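Garment Handling on Beds: Collection Gallery

Published November 13, 2025
Page maintained by Jarosław Marciniak, Trokness

The Wusis set covers cloth handling in lived-in bedrooms, recorded with hand-held grippers. Collection started in September at the Gunton homes. The pictures on this page come from the denim portion of the set.
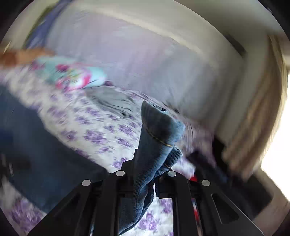 Denim held between the finger plates, over a printed sheet. The wall and pillow behind it are blurred by motion; the weave of the cloth stays readable.

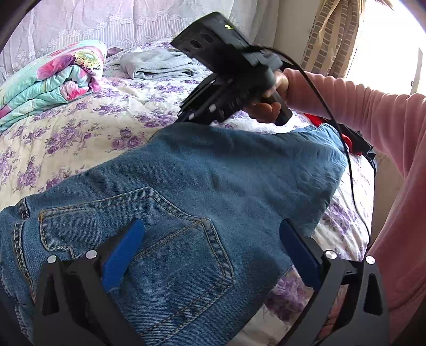

Jeans laid diagonally across the bed, back pocket toward the lower left. A second hand-held gripper is at their upper edge.

The denim portion holds 953 episodes at the current revision. An episode begins with both grippers open and clear of the cloth and ends when the operator releases the garment and backs off. Regrasps are kept. Episodes in which a garment falls to the floor are kept as well, under a separate label, and can be filtered out at load time.

Denim was given its own portion after the first training runs. The policy trained on T-shirts and towels closed too early on thick seams and often took only the top layer of a waistband. Adding trousers in mixed fabrics helped a little. Adding jeans alone helped more, mostly on the first grasp. Results on the second fold are still poor and should be treated as preliminary.

Operators are told which garment to start with and what the end state should be. The route between the two is left to them. Some 3 hours of recording per home was the practical limit before grasps became careless, and later sessions were split across two days.

Bedding is not standardized. Patterned sheets produce more false edges in the segmentation step than plain ones do, and the Rissanen baseline loses most of its accuracy there. Clothing and quilts already on the bed are left in place unless they cover the target garment.

Labels are per episode: garment type, start state, end state, number of regrasps, dropped or not. Grasp points are not annotated. Lighting is recorded as daylight, lamp or mixed, as entered by the operator at the start of the session.

Known problems in this revision: two sessions have swapped left and right gripper streams, and the regrasp count is missing for part of the first home. Both will be corrected in the next revision. Episode numbering will not change.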